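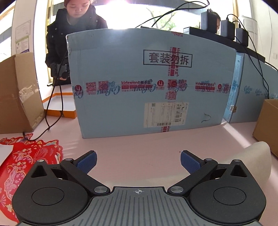 Report on the open afternoon at Foltow
Second-year project, Automation and Handling

1. Why we went

Our project group is building a simple two-finger gripper for the Flirnby sorting rig. By August we had a working drawing but little idea how people use hand-held grippers for a whole afternoon. Lutz Teuber, who supervises the project, arranged places for us at the open afternoon run by Ziso in their Foltow workshop. Some 50 people came through, mostly students.

2. What was shown

The session began at two o'clock with a short talk. The speaker explained that a person holds the gripper and does everyday jobs with it, and that the recorded movements are later used to train a robot arm. The workshop had 1,954 recordings at the time of our visit, of which 217 had been thrown out, mostly for dropped objects or poor light.

After the talk we were split into small groups and moved between the tables. The jobs were ordinary ones: picking up card, moving boxes, wiping a surface, folding paper. We were allowed to try each one after watching it.
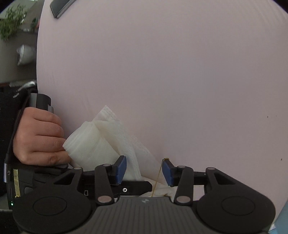
Paper towel was the hardest material for our group. It folds away from the fingers when you close them, and if you press down first it slides. The staff member at our table told us to come in from the side and close slowly. That helped a little – two of us managed a clean fold and the rest did not.

3. What we noted for our own design

The fingers on the Ziso gripper have soft pads, while ours are bare aluminium. We had planned to cut grooves in them, but after the visit we would like to test rubber first. Mühlbauer, who supply our college store, list a sheet that can be cut with a knife.

Weight matters more than we had allowed for. After 29 minutes of practice my wrist was tired, and our own drawing comes out heavier than the one we used. We will try to shorten the link arms and move the pivots closer to the body.

We did not get an answer on how the finger opening is measured. Lutz has written to ask and we will add the reply to the appendix if it comes before the hand-in.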